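Grukgate bench stoppage: what the report says and what it leaves out

The incident report on the two-arm bench at Sudgate came round on 16 December 2021, and I have now read it twice. It runs to 15 pages. Most of them are settings copied out of the controller, and the part that deals with what went wrong would fit on a postcard.

For those who missed it, the Grukgate cell was being run on cable work, plugging a network lead into a rack switch and taking it out again. On run 146 the left arm closed on the lead, pulled, and kept pulling after the plug had failed to release. The switch was dragged towards the front of the table. The force limit should have stopped the arm and did not. Gladys Escobar hit the stop button, and the log has 20 seconds between the first warning and the arm coming to rest. Nobody was hurt. The switch has a bent port and the lead went in the bin.

Fulletti, who supplied the control software, have put it down to "an unusual cable condition". I would like to know what a usual one looks like. A network plug has a little catch on it. If the catch isn't pressed, the plug stays where it is, and anyone who has ever crawled under a desk knows that. A machine sold to us for cable handling ought to know it too.

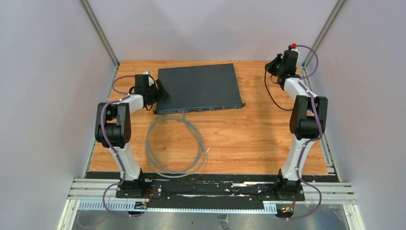
My main quarrel is with the slack. The report treats the lead as if it were a straight line from gripper to port, and works out its forces on that basis. With a grey lead lying in a wide loose coil in front of the switch, its loops bunched at both sides and the lowest one over the near edge of the table, that sum tells you very little. The arm can travel a fair way before the plug feels anything, and then it feels all of it at once. The force reading the software relies on is averaged, so a sudden snatch gets smoothed away. Gladys said as much in February, in writing, and was told it would be looked at in the next release.

Then there is the matter of the arms' own cables. Fulletti's second suggestion is that a cable on the left arm may have snagged and upset the reading. Perhaps it did. They offer no evidence either way, and the log doesn't record anything that would settle it. If a snag can switch off a safety limit without raising a fault, I'd call that a worse finding than the first one, and it gets one sentence on page 2 of the appendix.

The remedy on offer is a software patch, code name Yusuf, which lowers the force limit and adds a check on the plug before pulling. Fine as far as it goes. The old limit was low enough on paper as well – it simply wasn't acted on. Lowering a number that the machine ignored does not strike me as a repair.

Until somebody shows us the limit tripping on purpose, with a lead clamped at one end and a proper scale on it, the bench should stay at reduced speed with a person at the stop button whenever the arms are live. Gladys has written up a test along those lines and sent it to Fulletti. They have asked for more time to reply. Copies of her test sheet are in the Sudgate office, next to the report.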